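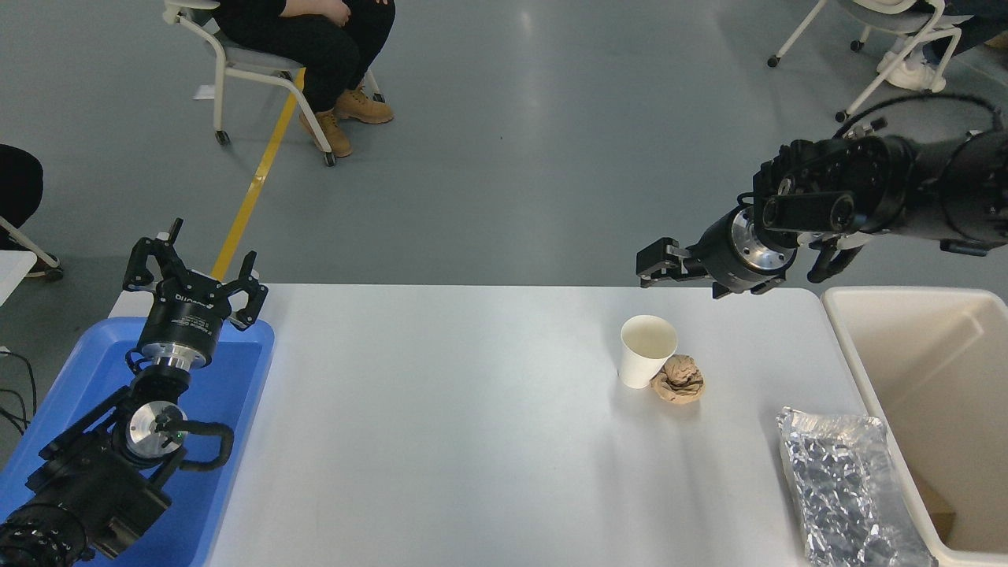

Cup, brown paper, silver foil: what goes where?

Lalleo Forum > Home and Workplace > Waste and Recycling

hanneke_c
Good evening to all. We have one beige plastic bin beside the white table, and until October everything went into it together. Now our collector, Polora, asks us to separate, and I was the person who said "yes, I can write the small sign for the wall". I regret it a little.

My difficulty is with the three things that are left on the table most often: the paper cup, brown paper that is squeezed into a ball, and silver foil. The leaflet of Polora says "paper and card, clean", "metals" and "rest". I have read it from start to end and I still do not know what to write for any of them.

My own idea is cup in rest, brown paper in paper, foil in metals. My colleague says that I have all of it wrong except the brown paper. Who is right?

Hanneke Claeys, Nakside

old_kettle
The cup is rest in most places. It has a thin plastic lining on the inside so that the coffee does not come through, and a normal paper mill does not want it. Some towns collect cups separately. Ask Polora if they do.

Brown paper is fine with paper if it is not greasy. If it was around a sandwich with butter, put it in rest.

kquartey
I must disagree about the greasy paper. Where I live, brown paper with food on it goes with the kitchen waste and they are happy to have it. It depends on who takes the kitchen waste and what they do with it afterwards. So I would not write "rest" on a sign before somebody has telephoned.

About the foil I have a question for Hanneke. Is it really foil, as from a roll? Or is it a bag, the kind that crisps or coffee come in? Those look the same on a table but they are not the same thing.

hanneke_c
Thank you both. Kwabena, this is exactly what I argue about with my colleague. It is silver and full of wrinkles, and I have called it foil the whole time without thinking.
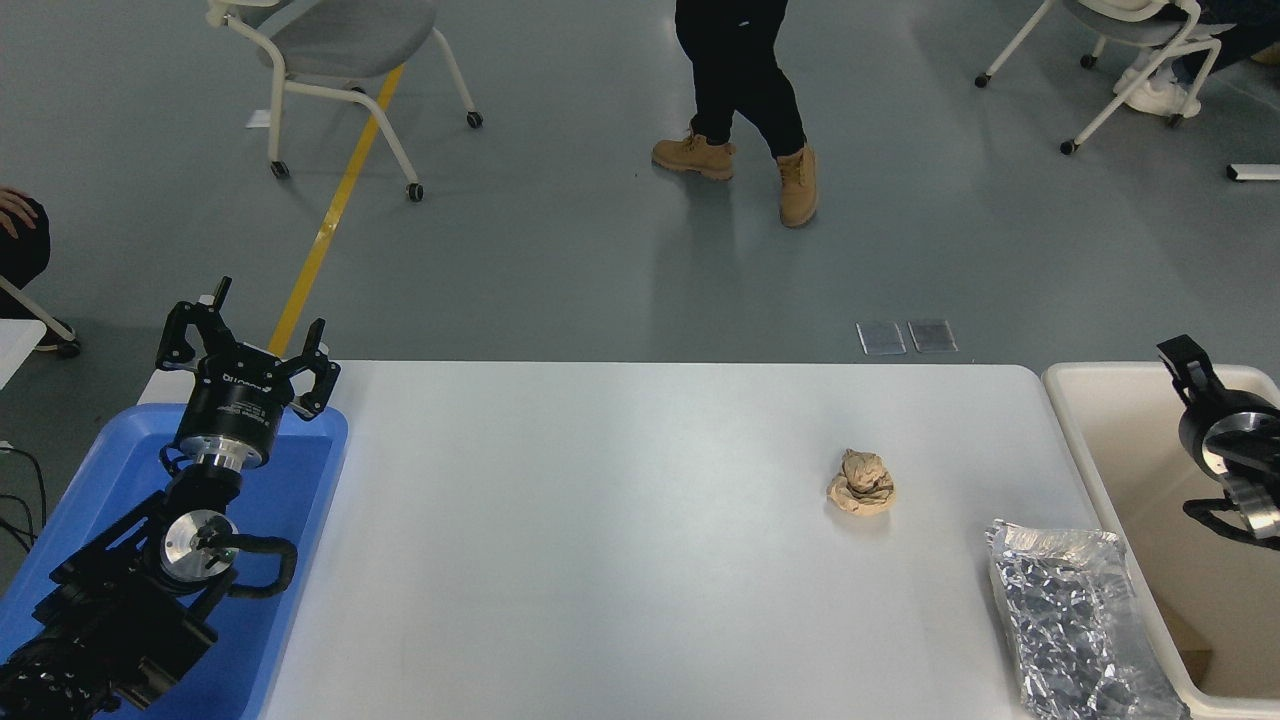 If I write "foil" on my sign, people will put every silver thing in the metals, and I believe this is how we got the letter from Polora in the first place. So maybe I need two lines, one for foil from the roll and one for silver bags. But then the sign becomes long, and a long sign is read only by the person who wrote it.

kquartey
Do the squeeze test. You press it in your hand to a ball and then you open the hand. If it stays a ball, it is foil and can go to metals (if it is clean). If it opens again slowly, there is plastic in it and it must go to rest. My children learned this at school and now they test everything, also the curtains.

In your second photo I would say bag, by the way, because there is a clear plastic edge along the top of it. So rest.

old_kettle
Agree on that one. The squeeze test is not perfect though. I have had coffee bags which stayed in a ball very nicely and they were still mostly plastic. Look at the edge, look for a seam, and if it is still not clear put it in rest. One wrong bag in the metals is worse than one piece of foil lost.

marjatta66
Is it worse? I am not sure. I have asked this at our sorting hall on the open day and the lady told me that they take out the wrong things anyway. She was more unhappy about small loose pieces of foil, because these fall through. She wanted people to collect the foil and press it together until it is as large as a fist. So we keep a jar in the kitchen for that.

old_kettle
Different hall, different machines. I would not tell people it does not matter.

marjatta66
I did not say it does not matter. I said that I am not sure it is worse.

tomasz_from_no_646
Can I ask about the paper ball? I have always heard that you should leave paper flat. A ball takes so much space that our paper bin is full after two days and it is mostly air.

hanneke_c
Tomasz, I have the same wish but I have no hope. People squeeze paper when they are finished with it, I do it also. I could write "please flat" on the sign. Does it make a difference for the recycling itself, or only for the space?

kquartey
Only space, as far as I know. Very small pieces are a problem but a ball of paper is still one big sheet when it is opened.

What are you going to use for the second and third bin? The beige one is a good size. I would keep it for rest, because people are used to throwing everything there, and if they make a mistake out of habit it lands in the bin where mistakes are allowed.

hanneke_c
That is a very sensible idea and I had planned the opposite! I wanted to give the beige one to paper since it is the biggest. I will change it.

For the others I was looking at the Kettunen ones with the lid in colour, but they are 300 for the set with the delivery and I do not think I will get this approved. Perhaps simple boxes are enough in the beginning. Has anybody used card boxes for the paper? They can go away together with the contents.

old_kettle
We did that for a year. It works well until somebody puts a half full cup in it. Which brings me back to your cups: give people a place to pour out the rest of the drink, otherwise every bin you have will be sticky. We have a small bucket beside the sink.

marjatta66
Or own mugs, and then there is no cup on the table at all.

old_kettle
And who washes the mugs?

marjatta66
The person who drank from it. We are grown people.

old_kettle
You have not seen our sink.

hanneke_c
I have now written a first version, please tell me if something in it is not clear English.

PAPER: brown paper, card, envelopes. Clean and please flat.
METALS: tins, lids, foil from the roll. Clean, pressed together.
REST (beige bin): paper cups, silver bags, everything you are not sure of.
Drinks are poured out first.

The greasy paper I leave open until I have spoken with Polora. I called at 3 in the afternoon but they close the telephone at 2. I will try in the morning.

kquartey
Clear to me. I would put REST at the top because it is the one they will look for. And maybe "crisp bags" instead of "silver bags", people know immediately what it is.

tomasz_from_no_646
But then they will think that coffee bags go somewhere else.

hanneke_c
"Crisp and coffee bags", then. It still fits on the line if I make the letters a little smaller.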